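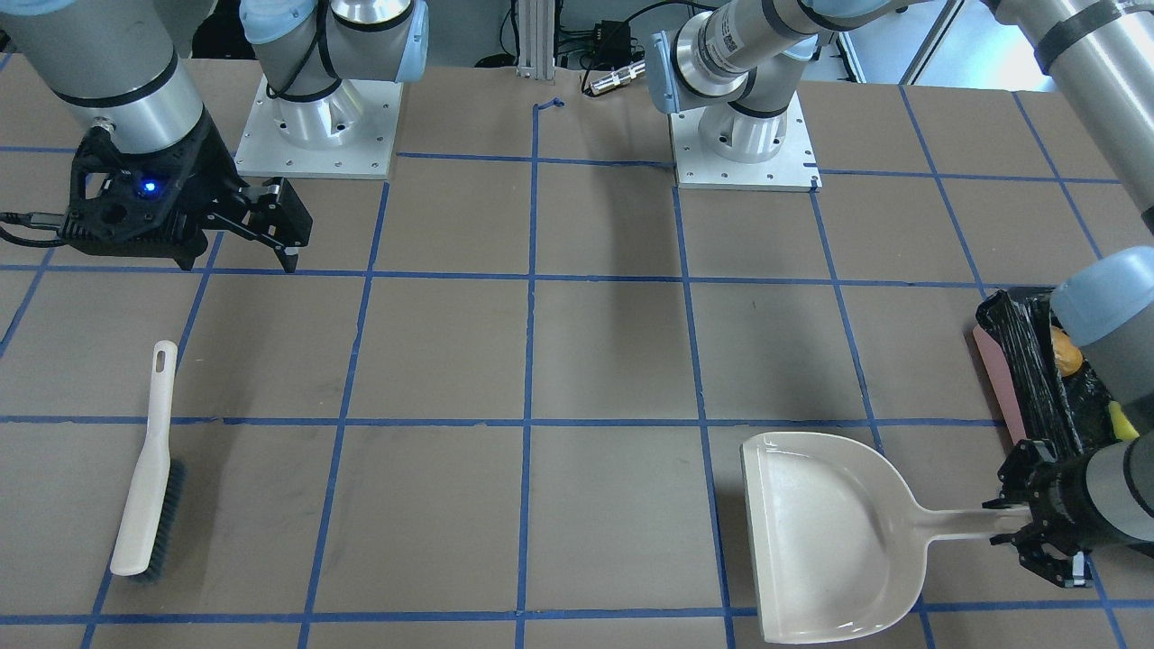 Kellness Shared Workshop
Minutes of the Users' Meeting, June

Held in the small meeting room, starting at 9:00. Nine members present. Apologies were received from the Wikby group.

1. Minutes of the last meeting

Accepted with one correction. Under item 4, "paint tape" should read "painter's tape." The new lock for the side door has been fitted and that item is closed.

2. Table coverings and tape

The brown covering and the blue tape squares are to stay for the summer. Several members said the squares make it easier to say where something was left, and to clean one part of a table at a time. Two complaints were noted. Crumbs and dust collect along the tape edges, and tape that has been down too long leaves glue on the surface when pulled.

Agreed:
Tape is replaced when it starts to lift. Do not lay new strips on top of old ones.
Brush along the tape lines, then across them.
No wet cloths on brown paper. Torn or stained paper is changed by whoever is using the table that day.

Stock was checked before the meeting. There are 23 rolls of blue tape in the cabinet, enough until fall. Paper is lower. Hosby has quoted $260 for the next delivery of paper and the meeting approved it. The order will go in before the end of the month.

3. Dustpans and brushes

The dustpans keep moving from room to room. At the last check, the back room had none and the front room had more than it needed. A proposal to hang each one on a hook with a room label was agreed. Marti can supply hooks that go on without drilling. The cost was not known at the meeting and will be sent around.

A longer discussion followed on what a dustpan is for. Members reported finding screws, tape balls and food left in them. The meeting agreed that a dustpan is emptied before it is put down, and that it does not count as a storage tray. One member asked for an exception for small parts picked up off the floor. This was not supported. There is a parts tin by the door.

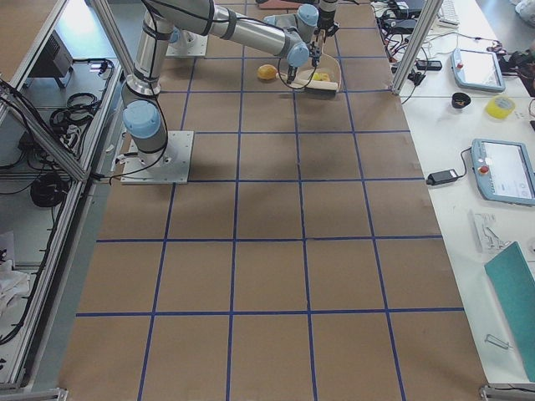
Dustpan and fruit on the taped table, white bench to the right.

4. Food on the tables

The rule on the wall says no food in the work area. Some members read this as covering meals only. After discussion the wording will be changed to "no food or drink to be eaten or kept in the work area." Fruit and other items used as part of the work are allowed on the tables, and are to be taken away at the end of the session. Anything soft or cut goes in the lidded bin in the kitchen and not in the paper bin. The bin by the sink is to be emptied daily while the weather is warm.

5. The white bench

The bench next to the taped table is hard to wipe down because of the cables. It was agreed that the keyboard stays where it is, that small adapters not in use go in the drawer, and that cables are tied back where they can be without unplugging anything. Members who do not know what a cable is for should leave it alone and ask. A suggestion to buy a second bench was put off until the fall meeting, when the floor plan will be looked at again.

6. End-of-day cleanup

The present list takes too long and parts of it are being skipped. A shorter list was agreed for a trial until the next meeting:
Clear the tables and brush them down.
Empty the dustpans and hang them up.
Take out any fruit or food.
Sweep the floor under the benches.
Lights and side door.

The last group of the day does the list and signs the sheet. Wikby will be sent a copy, as they use the room most evenings.

7. Other business

The vacuum cleaner is back from repair. Bags are on the shelf above it. The request for a second broom was approved.

The meeting closed at 9:45. The next meeting will be held in the same room, with the date to be posted on the board.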